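**Session 6 - Dressing a small stage** (notes by Renata Chmielewska)

Welcome back, everyone! Last time we got happily lost in curtain tracks, so today we really will talk about cloth. Black drapes are a beginner's best friend - they soak up stray light and forgive a lumpy wall - but do hang them the night before if you can, so the creases have time to drop. Allow up to 10 extra inches at each side, and pin lettering only after the cloth has settled.

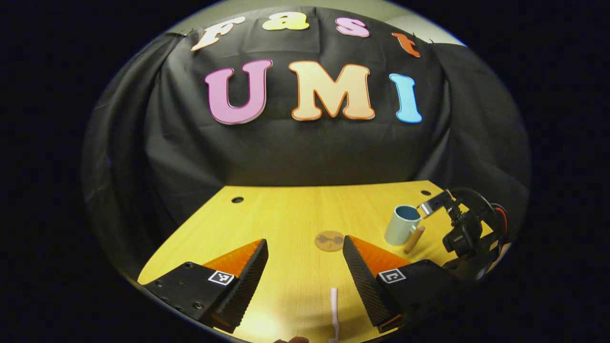

*Fig. 2. Cut-out letters on black cloth, with a yellow table in front.*

For next time, please read Jolanta Sobczak's handout on hems.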